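To: shopfloor-and-home list
From: Jannik Lammers
Date: 11 Aug 2021
Subject: Re: Are the machines ready for small chores yet?

Amancay Iturra wrote:

> We have had this argument on the list before, so I will keep it short.
> My sister runs the bench room at Nirkovari, where they weigh out and
> pour small amounts of powder for most of the day. She asked me
> whether a machine could take over the pouring, and maybe the washing
> up after. I told her no, not this year. Then Senan wrote back to me
> off list and said I was behind the times and that arms with proper
> hands on them are doing this kind of work already.
>
> So which is it? I don't need the sales talk. I would like to know what
> somebody who has stood next to one thinks. She has a budget of 1762 for
> new bench equipment, which I suspect does not buy a thumb.
>
> Amancay

Amancay,

Your suspicion about the budget is right. 1762 will get her a decent powder dispenser from a catalog, and if all she wants is the same powder in the same amount every time, she should buy that and stop reading.

For the rest of the list, my view is that the answer depends on which part of the chore you mean. People say "pouring" as if it were one job. It is at least finding the spoon, picking it up without tipping it, getting it over the funnel, turning it, tapping it, and putting it down somewhere sensible. Machines have been good at the getting-over-the-funnel part for decades. The picking up and the tapping are where the trouble is.

I'm putting three pictures in here so that we are all talking about the same kind of work. Glass, cork ring, white powder, dark cloth.
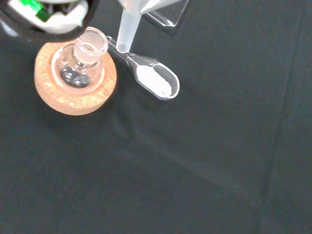
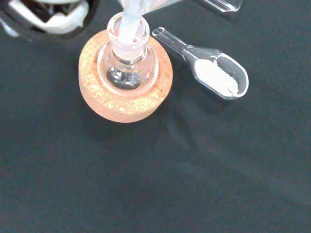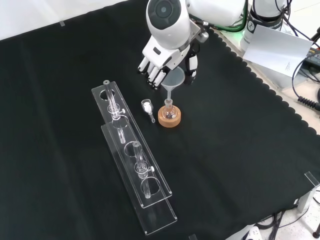
My own background is in packing, at Kasten, where we have had arms on the line for six years. Ours lift cartons. A carton is a friendly thing to lift. It has flat sides, it is the same size as the last carton, and if you squeeze it a bit too hard you get a dent. Compare that with the bench job, where the hand with the four white fingers is down beside a clear funnel in a small flask, and the flask is held up by a cork ring and nothing fancier. Clear plastic and glass are hard for most cameras to make out, and a funnel stem in a narrow neck doesn't leave much room for being off to one side. If one of our carton arms came down a finger's width out, we would never hear of it. Do that here and you are sweeping up glass.

So on reach and placing, I would say yes, close, provided everything is put where the machine expects it. On handling loose powder I would say sometimes. Ottmar Haberkorn ran a trial last September on a filling job with a Gridik arm, dry goods into jars, and he was good enough to send me his log. Out of 1324 fills, the ones that went wrong nearly all went wrong in the same place, which was the last bit of stuff that stuck to the scoop. A person gives it a tap with one finger and doesn't think about it. His arm had no tap. They wrote one in, and then it tapped too hard and threw product on the belt. They got it tuned in the end, for that product. When they changed to a finer one they had to start the tuning over.

That is the part I would press Senan on. I don't doubt that it can be done. I would like to know how long it takes to set up for the second kind of powder, and who does it. If it needs an engineer for a week each time, then it isn't ready for a room like the one at Nirkovari, where I assume they change materials a lot.

Washing up is further off, in my opinion. Ferenc Pálfi has tried it with a Harkik unit in a canteen kitchen. He started with steel trays and that went well. He moved on to mixed glasses and gave up after four days, mostly over things that were stacked inside each other. He can speak for himself if he is reading. Small lab glass with stopcocks and ground joints would be worse, I think. Half of cleaning a column is taking it to bits and getting it back together without losing the small parts.

For the home, I see even less. A shop or a lab will at least agree to leave the cork ring in the same place. My kitchen won't. I have watched plenty of clips of arms folding towels and loading a dishwasher, and I would want to see the same arm do it in the next house over before I paid for it.

What I would tell your sister:

Buy the dispenser for anything she pours every day in a fixed amount.

Keep doing the odd jobs by hand.

If someone offers her a demo, have them bring the machine to her bench and use her glassware and her finest powder. Ask to see the setup done from scratch, and write down how long it takes.

Senan Ní Bhriain, if you have run times from anything like this, please post them to the list and not only to Amancay. Failures too, if you kept them. Ottmar says his log can be shared with anyone who asks him, but he wants the customer's name taken out first, so give him a little while.

Jannik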